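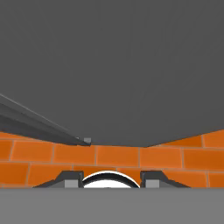 Grout haze that keeps coming back

Posted in Kitchens & Baths, April 2021

Adi Lumbantobing
Hello all, and thank you in advance for your patience with a long post from a first-timer! We regrouted the tile behind our counter in January, my sister and I, over one very long weekend with far too much coffee. I wiped it down the way the bag said, and it looked lovely. By the next morning there was a cloudy film over everything. I've washed it 4 times since – plain water, then dish soap, then water again – and it looks clean until it dries. The tiles are glazed ceramic, the grout is unsanded, and I haven't sealed anything yet. Is it too late to fix? 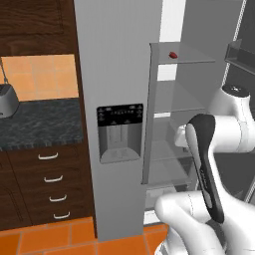

I should also say that my mother-in-law swears by straight vinegar, and I'm a little scared of it near the counter.

Yusri Wattimena
Not too late at all, so please don't lose sleep. Keep the vinegar away from natural stone, your nerves are right about that. For glazed ceramic I'd get a proper haze remover (I've used the Terkov one, but any will do), try it in a corner, and follow the label. Work on a small patch, then rinse with 2 changes of clean water and dry it with an old towel before it can dry by itself. Most people, me included, go wrong by rinsing with the same gray bucket all afternoon. Seal the grout after that, once it has had a couple of days to dry out.

sotomayor78
dry microfiber cloth and elbow grease. worked on mine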